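Dondau Household Textile Care Label Corpus

Data card, release 2
Last revised September 5, 2026
Maintained by the Hondedholm Centre for Consumer Language

Summary

The Dondau corpus is a collection of 3111 transcribed care labels taken from garments, bed linen and soft furnishings sold in Australia and New Zealand. Each record holds the full wording of one label, the fibre content as declared, and the care symbols where these were printed. The corpus was compiled to support the study of instructional English in small spaces, in particular the abbreviation of verbs, the ordering of prohibitions and the treatment of colour warnings.

Contents

labels.csv: one row per label, UTF-8, comma separated
symbols.csv: care symbols coded against the Clamik scheme, joined on label_id
fibres.csv: declared fibre content, one row per fibre
CHANGES.txt: corrections made between releases
LICENCE.txt: terms of use

Fields in labels.csv

label_id: a permanent identifier. Identifiers withdrawn in release 1 have not been reissued.
item_class: garment, bed linen, towel, curtain, cushion or other.
text_raw: the wording as printed, with line breaks preserved as a vertical bar.
text_norm: the wording in lower case with abbreviations expanded.
lang: the language of the wording. Bilingual labels are entered once for each language and share a parent_id.
legibility: full, partial or poor.

Sources

Labels were transcribed from donated items held at the Centre and from the Sasaki bequest, a private collection of 304 woollen garments. The bequest is flagged separately in the field source_group. Users studying current practice should exclude it, as most of its labels predate the year 2000.

Transcription

Every label was transcribed by two readers working independently. Disagreements were referred to the senior editor, Yasuo Nakajima, whose decision is recorded in the notes field. Spelling errors on the label have been kept in text_raw and corrected in text_norm. "Cool iron" and "warm iron" are never merged, even where the accompanying symbol is the same.

The symbol for drying in shade was coded inconsistently in release 1. All affected records have been reviewed and the revised codes are listed in CHANGES.txt.

Known limitations

Children's sleepwear is over-represented. Labels rated poor for legibility should not be used for counts of word frequency. Of the bilingual records, 280 have no parent_id and cannot be paired automatically. The corpus carries no information on price, retailer or date of purchase.

Brand names have been replaced with the token BRAND in both text fields. Country of origin is retained.

Access and enquiries

The files may be used for research and teaching under the terms in LICENCE.txt. Commercial use requires written permission from the Centre. Corrections are welcome and should quote the label_id, the field concerned and the proposed reading. Requests to consult the original items are considered on application to the corpus office. 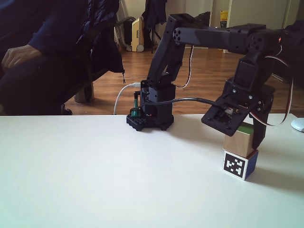
Citation

Hondedholm Centre for Consumer Language. Dondau Household Textile Care Label Corpus, release 2. Please cite the release number in all published work, and name the Sasaki bequest separately where its records have been used.

Versioning

Releases are numbered in whole figures. Minor corrections are held over to the next release, with the exception of errors in label_id, which are fixed on notification and entered in CHANGES.txt. The next scheduled review of the symbol codes will take place in July.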